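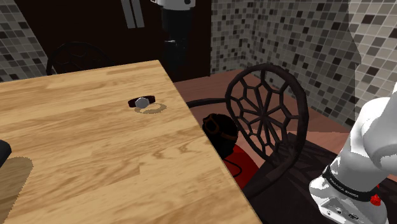 Features Desk, Pinto Magazine

The Hour We Keep for Ourselves

Macario Serrano takes his watch off at six in the evening and does not put it back on until morning. He has done this since he left his job as a dispatcher for a regional freight company, where he worked from a wall of clocks set to four time zones. He is retired now. He keeps bees, fixes screen doors for people on his street and eats supper when he is hungry.

"I spent my whole working life telling other people they were late," he said. "I got tired of it."

He is one of 299 people who answered a reader survey this magazine ran in March. We asked a short set of questions about how people use the hours between the end of work and bed. We expected complaints about phones, and we got plenty. What we did not expect was how many people wrote at length about clocks, and about the small rules they had made up for when they were allowed to look at one.

Melur Majimbun teaches middle school science and coaches a swim team. Her day is cut into periods by a bell, then into laps by a stopwatch. She covered the clock on her kitchen stove with a square of masking tape two winters ago and never took it off. Her husband sets a timer when he bakes. Otherwise the kitchen has no time in it.

She said the first week was unpleasant. She kept looking at the tape. By the second week she had started to judge the evening by other things: the neighbor's dog going out, the light on the side of the garage, the bus with the loud brakes that turns at the corner and goes back downtown.

"I was usually within half an hour," she said. "Which is fine for soup."

People have been arguing over clocks for as long as there have been clocks. For most of history a day was divided by what you could see and hear. Bells told a town when to work and when to pray, and the space between bells was loosely held. Early mechanical clocks often had just an hour hand, and on many of them that was enough. The balance spring came into use in the 1670s, and watches improved quickly after that. By 1677 a person with money could carry a timepiece good enough to make a minute hand worth having. It took much longer for ordinary people to need one.

Factories and railroads changed that. A mill that paid by the hour had to know what an hour was, and so did the people working in it. Workers in some mills were said to distrust the owner's clock, and with reason. Railroad companies in the United States put their own standard time zones in place in 1883, well before Congress made them law. Before that a traveler going a few hundred miles could pass through a dozen local noons.

Rajeshwari Kandasamy has spent 17 years repairing clocks and watches in a shop behind a shoe store. The shop is called Skustomine, a name she inherited with the lease and the sign and has never bothered to change. Most of her work is batteries and straps. She also sees a steady flow of watches that have sat in drawers since somebody died.

"They want it running," she said. "Then I ask if they're going to wear it, and a lot of them haven't thought about that."

She wears a watch at the bench and takes it off to drive home. She does not count this as a rule. The clasp bothers her wrist on the steering wheel.

Her customers fall into groups she can name without much effort. There are nurses, who want a second hand and a strap that can be wiped down. There are men buying a first good watch, who ask about water resistance and then never go near the water. And there are more people in their twenties than there used to be, who want something that tells the time and does nothing else. She sold one of them a secondhand windup piece last fall. He came back a few days later and said it had stopped. She showed him how to wind it.

The survey answers were not all on the side of covering up the clocks. Nithin Marar works nights at Ukance, a company that cleans and presses uniforms for hotels. His shift ends at 7 a.m. He has a wife on a day schedule and two children in grade school, and he wrote that he would be lost without an alarm for nearly everything, including one for going to bed.

"People who say they don't look at the clock have somebody else looking at it for them," he wrote. We called him up about that line, and he stood by it. In his house, he said, dinner is at 5:20. It is at 5:20 because that is when all four of them are awake and home. If it slides to 5:50, he misses his older daughter, who has practice.

It is a fair point, and several other readers made a version of it. Parents of small children were the least likely to say they ignored the time at night. People who lived alone were the most likely. A few of those living alone wrote that they had tried it and gone back, as the evenings had started to run together.

Parvathi Rodrigues was one of them. She works from home writing product manuals for Prurnex, which makes air filters, and her desk is 3 steps from her couch. After her divorce she put away every clock in the apartment except the one on her computer. She found herself answering work messages at 10 at night with no idea it was that late.

Now she has a cheap wall clock in the front room and a fixed stopping time. At 5:30 she shuts the laptop, puts it in a cabinet and goes for a walk, the same loop each day, past the library and the tire shop. When she gets back she cooks. She looks at the clock as often as she likes.

"I need the line," she said. "I don't need it to be natural. I just need it to be there."

Serrano, when we told him about this, thought it over for a while. His own line is at six, after all, and he finds it by looking at a watch. He said he supposed that was true. Then he went out back to see to the bees, which had been quiet all week -- too quiet, he thought, for the weather they were having.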